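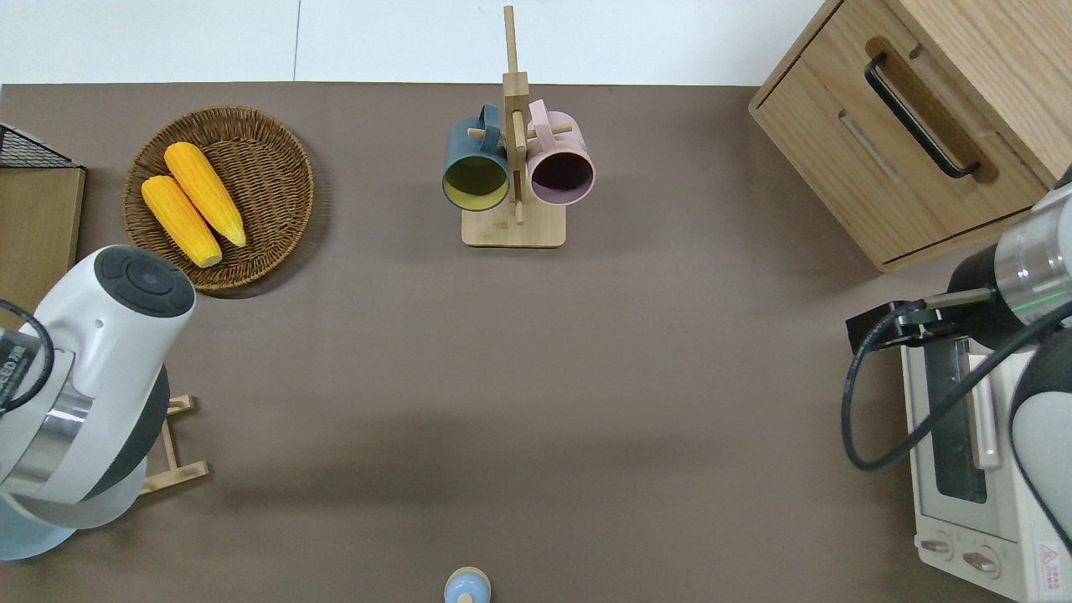

Back from the Bratonero open day, writing this up fast before I forget which mill was which. Notes are a mess, half of them got flour on them. Sorry in advance.

Quick background for anybody who wasn't on the coach. Bratonero is a working grain mill just outside Clundau, up the river road, and once a year in November they open the whole place up, top floor to cellar. Corn mostly, some wheat, a little rye for one bakery that keeps asking. I've wanted to go for years. Always had something on. This year I didn't, and the coach had a seat left, so.

Getting there

Coach left 7:30, which meant up at six, in the dark, no coffee. Road is fine until the last stretch and then it's a lane. The driver took it slow. Park at the bottom if you're driving yourself, the top lot was full well before ten and people were reversing all the way back down past the coach. Not fun to watch.

Ticket is 5 at the gate, cash or card, kids free. You get a paper wristband and a map. The map is wrong about the toilets. They're behind the drying shed, not next to the shop.

The tour

Groups go up every half hour. I was in the second one. Our guide was Ilir Berisha, the head miller, and we got lucky there I think, because the group after us had somebody much quieter and they kept drifting over to listen to ours. He talks fast and he talks over the machinery without seeming to shout. No idea how.

You start at the top. Four flights, steep, more ladder than stairs on the last one. Hold the rope. If you have bad knees ask at the gate, they let a couple of people watch from the second floor and meet up with the group on the way down.

Top floor is the grain bins. Smells sweet and a bit dusty, like a cereal box. Corn comes up by bucket elevator – a belt with little scoops on it, inside a wooden shaft – and there's a window cut into the side so you can see them go by. Could've stood there all morning. Ilir told us the elevator was the first thing the owners replaced when they bought the place and the thing that has broken most often since.

He spent a good while on moisture. More than I expected, and it was the best part of the tour. The corn has to be down to 14 percent before it goes in the bins. Any wetter and it heats up and goes moldy, and then the whole bin is pig feed if you're lucky. Too dry and it cracks in the dryer and you get more dust than meal. They test every load at the door. He had a little meter and let a kid do it, poured in a cup of kernels, waited, number comes up. Kid was thrilled. I was kind of jealous.

Also learned, and I should have known this, that the corn they mill is not the corn you eat off the cob. Different type altogether. Sweet corn gets picked young and the sugar's the point. Milling corn stays on the stalk until it's hard as gravel. Somebody asked if you can grind sweet corn at home. You can, says Ilir, if you dry it, but it shrivels up and the meal is sticky and you'll curse him for it.

Next floor down, the stones. Two pairs, one for corn and one for wheat. He stopped the corn pair so we could look at the grooves. They get recut by hand every so often, and the top stone has to be lifted off with a crane arm that's bolted to the beam. It weighs more than my car, going by his face when someone asked. Then he started them up again and the whole floor hums, you feel it in your teeth. The meal comes down the chute warm. We each got to hold some. Coarse, a bit oily, nothing like what's in my cupboard.

The reason it's oily is they leave the germ in. So it tastes of more but it doesn't keep. Fridge or freezer, he said it about four times. He has had people bring back bags in July that had sat on top of the stove since spring.

Below that is sifting. Long box with screens, shakes side to side, very loud, they hand out ear plugs. Three grades come out of it, fine, medium and grits. I took a video and all you can hear is the box.

Cellar is the water wheel shaft and the gears. The wheel doesn't drive anything now except one day a year – this one! – and we got down there just as they opened the gate. Slow start, a lot of groaning, then it goes. Wet floor, wear proper shoes. The woman in front of me had white sneakers on. Had.

After the tour

Lunch in the yard. There's a big round tent called the Yurt, everybody just says "see you at the Yurt", which is where the food is. Long tables, benches, a stove in the middle. Line was bad from noon to one. Go early or go late.

I had the corn bread with beans, and a bowl of something called zasham. Had to ask how it's spelled and it's on the board with a capital, so Zasham I guess. It's a thick corn porridge, soft cheese stirred in, fried onions on top. Very heavy. Very good. The cook told me the trick is medium meal and to put it into cold water and bring it up slow, not dump it into boiling water the way I've always done. Tried it last night and she's right, not one lump.

Her version, as best I could scribble it down on the back of the map:

One cup medium meal, four cups cold water, good pinch of salt. Stir it together in the pot before you turn on the heat. Medium heat until it bubbles, keep stirring. Then low, lid half on, stir every few minutes. 27 minutes she said, and then laughed at me for writing it down. Butter, then the cheese off the heat. Onions fried separate, darker than you think.

Didn't get the name of the cheese. Something white and crumbly. I used feta and cut back the salt and it was fine.

There was also a shelling bench for the kids, hand crank shellers clamped to a plank. You feed in a dry ear and the kernels fly off and the bare cob drops out the end. Adults were worse than the kids about taking turns. I had three goes.

The talk

Back in the Yurt at two. Growers' talk, three local farms, on what did well this year. I only stayed for the first hour so take this as partial.

Short version is the wet spring set everyone back. Planting late, then a dry patch right when the ears were filling. One farm lost the bottom field entirely. The farm on the ridge did best, and the man said straight out it was luck, he got the one storm that missed everybody else. They're trying an older yellow variety that stands up better in wind. Lower yield, better flavor, and the mill pays a bit more for it so it more or less evens out. More or less were his words.

Someone asked about raccoons. That took up twenty minutes. Electric wire, two strands, low. Radio doesn't work. Dog works if the dog stays awake.

I'd have liked more on seed saving. There was a sheet going around to sign up for a workshop in spring, and I put my name on it and the club's email, so if something turns up in the inbox that's what it is.

The shop

Small, hot, packed. Prices OK. Fine and medium meal in paper sacks, grits, whole wheat flour, rye if you get there before the bakery people. I got two medium, one grits. They were sold out of fine by the time we came off the tour, so if you want fine go to the shop first and ask them to hold it. They'll write your name on the bag.

They also had a framed print of the old mill drawing which I nearly bought. Should have bought. It was the last one too.

They mill to order for groups if you take enough. Minimum is 285 pounds for one order, which sounds like a lot, but split between the whole club it's a few sacks each, and half of you bake. Pickup only, no delivery. Price list is on the table in the clubroom, please don't walk off with it. If we want to do this I need names by Wednesday, and say which grade, fine or medium. Grits don't count toward the minimum, don't ask me why.

Odds and ends

Phone signal is nothing at the mill, one bar at the top of the lane. Arrange your pickup before you go in.

Dogs allowed in the yard but not the building.

It's cold in there. Stone walls, all the doors open, river right underneath. I had a sweater and a coat and wanted a hat.

If you've got asthma think hard about the sifting floor. They do have masks, in a box by the door, but you have to ask for them and it wasn't mentioned until we were already halfway across.

Coach back was at 4:15 and left at 4:40 becuase two people were still at the shellers. You know who you are.

Would I go again, yes. Would probably skip the talk and do the tour twice, they don't mind if there's room in the last group. Somebody found a green umbrella on the coach, it's at my house now, come and get it.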